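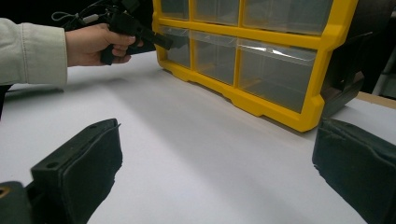
Teaching the drawer task with a pair of hand-held grippers

Posted by Seul-gi Nam, 31 August 2023
Level: beginner. Time: one afternoon, plus tea.

I love this task! It looks like nothing at all (open a little drawer, close it again) and it teaches you more about good demonstrations than anything else we do at the Wilthorpe workshop. If you've built your two Trinine grippers and got through the Bonsu setup page without tears, you're ready for it.

What you need

Two hand-held grippers, padded jaws fitted
A parts organiser with clear drawers
A plain white board to go over the table
The Bonsu recorder running, with both grippers showing as connected

Step 1. Set up the table

Lay the white board down and smooth out any wobble underneath. Stand the organiser towards the back, leaving plenty of bare board in front of it. You want space for a drawer to come forward and for both jaws to move without bumping into each other.

Take everything out of the drawers for your first set. Small screws rattling about are great fun later on, but they make the drawers heavier at one end and you'll have enough to think about.

Step 2. Get comfortable

Stand square to the table and let your elbows hang. Hold each gripper by its handle and try a few slow opens and closes in mid-air. Do the cables reach when you stretch forward? If one tugs at your wrist, sort it out now. I once ignored a tight cable for a whole morning and every single recording had a tiny jerk in the same place (I still threw them all away, and I'm still cross about it).
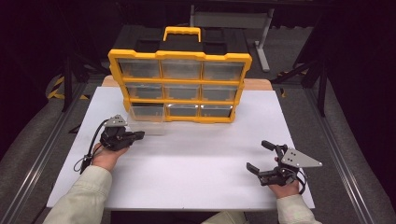
Both grippers over the board, with the bottom-left drawer partly open.

Step 3. Choose your drawer and stick to it

Start with a corner drawer on the bottom row. There's more room to come at it from the side, and the board below gives you a steady sense of height. Do 12 good recordings of that one drawer before you even think about its neighbours. Yes, it gets dull. Put some music on!

Step 4. Record the pull

Press record, then wait a moment with both grippers still. Bring the working gripper in slowly with the jaws open, line the nose up with the front lip, close, and draw the drawer straight towards you. Keep the other gripper out of the way, or use it to steady the frame if the whole organiser starts to slide.

Go at the speed you'd use to pass somebody a full cup. The policy copies your timing as well as your path, so if you hurry the last bit, it'll hurry too.
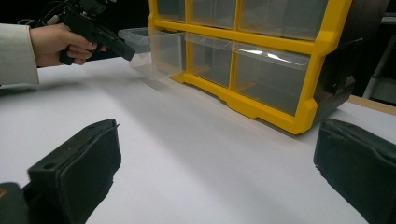 Stop while there's still plenty of drawer left in the slot. If you pull it all the way out, it drops at the front and you've got a completely different task on your hands, one that deserves its own recordings. Let go, back the jaws away in a straight line, and hold still again before you stop recording.

Step 5. Record the push

Save this as a separate clip. Rest the closed jaws on the drawer front, near the middle, and push until it sits flush. Pushing at one corner makes it twist and jam.

Step 6. Mix things up

Now for the good bit. Once you have your first set, turn the organiser a little between recordings, or slide it along the board. Swap hands as well.

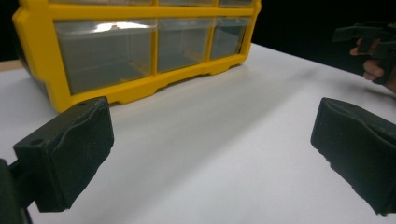 Small changes are plenty. I shift mine by a hand's width at most and change the angle every 5 clips, so that Imo (our training script) sees each position more than once. Big jumps early on just muddle it.

Step 7. Check before you train

Play back the first and last clips from both grippers. Look for:

Jaws hidden behind the frame at the moment they close
Glare on the clear drawer fronts, which comes and goes as you tilt
Clips with no still moment at either end

Delete anything you're unsure of, then run Imo with the step count set to 2,000 for a quick first try. The full settings are on the training page, and I'll be adding a section on drawers with things in them in October.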